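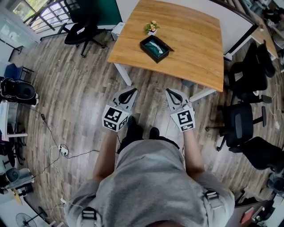 What should stay out on the small square table when the room isn't booked?

The plant and the tissue box stay. Everything else gets put away at the end of the booking.

From: Mwende Ogola
To: Trolero office list
Date: Tuesday, October 15, 2019
Subject: Re: the square table in the window room

Hi all,

I put the short version at the top so people who only read the first lines have it. The rest is for Joyce and whoever else wants the details.

Joyce, your points are quoted below and I've answered under each one.

> I booked the room for the Mwaipopo call and had to clear
> two mugs, a phone charger and somebody's lunch lid before
> I could open my laptop. Are we supposed to leave the table
> clear or not? I have heard both.

Clear, apart from the two things I mentioned. You heard both because the old sheet from April said "leave as found" and people took that to mean the mugs were fine. I've thrown the old sheet out. The lunch lid is in the kitchen on the drying rack if the owner wants it. The charger is in my top drawer.

> Could the plant go somewhere else? When two of us are
> working there with laptops it ends up in the middle of
> everything.

I'd like to keep it on the table. It's a small pot and you can slide it toward the far edge when you need the room. Please don't put it on the floor. The last one got kicked over that way and the soil went down between the planks, and I was picking it out with a butter knife. The pink and cream flowers are doing fine where they are. Aranka waters it, so please don't pour leftover water in, even if it looks thirsty to you. If you spill some on the wood, wipe it up right away with a dry cloth.

> The tissue box is nice but it was empty when I was there.

Refills are in the supply closet, second shelf, behind the printer paper. The black box opens from underneath. Whoever takes the last one puts in the new pack. I ordered 25 packs from Skekden last week, which should last us well past the holidays. If you get down to the last couple, tell me or Jerome.

> Is there any chance of getting a bigger table? Érica said
> Staketero has one that seats 6.

I looked at it. It's a decent table but it would come to about 900 with delivery and we have 707 left for furniture this year. It would also fill the space between the office chair and the big white panel, and people already have to turn sideways there when somebody is sitting down. So we're keeping the square one for now. If you have more than three people, book the long room.

> One more thing, the top has a ring on it near one corner.

I saw that. I rubbed it with a little oil on a soft cloth on Friday and it's fainter. There are coasters in the kitchen now, in the drawer with the scissors. Please don't use the blue spray from under the sink on the wood. It's for the white legs, and for those it works well. For the top, a barely damp cloth and then a dry one.

Some other things that came up while I was in there:

The black mesh chair by the window belongs to that room. If you borrow it, roll it back the same day. It went missing twice in September and both times it was at the front desk.

The small white box on the floor by the wall can stay for now. Jerome, is it yours? If it is, please put your name on it. If it isn't, I'll ask again on the list before I move it.

Window: the bars are fixed so you can't lean out, but the latch gets left open and rain comes in on that side. Check it when you leave.

Jerome asked whether we need a sign on the table with all of this. I don't want a sign on the table, it's one more thing on the table. I'll tape a half sheet inside the door of the supply closet instead.

Aranka, you said you might bring in a second plant. Could it go on the windowsill in the kitchen? There's more light there, and I would like to keep the square table at one pot.

If anybody disagrees with the plant staying, write to the list this week and not just to me, please. I've had four separate emails about a flower pot and I lose track of who said what.

Thanks,
Mwende

> Thanks for sorting this out, I know it's small stuff.
> Joyce Muli

Sorry, missed that last bit of yours when I was cutting up the quote. No trouble at all. Also, Érica, you still have the room key from the Mwaipopo call.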